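Snack packing point opens at Grolby

March | Gurandale newsdesk

Prornberg has opened a packing point for single-portion snacks at its Grolby site. Each station is a small table with a white covering, a shallow tray and a cloth bag. Packets are sorted by tray before bagging. Planned output is 3,000 packets a month, and 806 were packed in the trial run. The site has 4 stations. 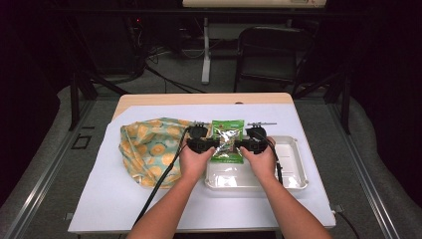
Delivery

Bags go out to Gurandale and Pace from 7 am.

Comments (2)

gur_south: Are the cloth bags returnable?

tolly17: Pace drop-off point is still not on the map.

Related

Grolby site: parking changes
Prornberg extends Pace route
Gurandale depot hours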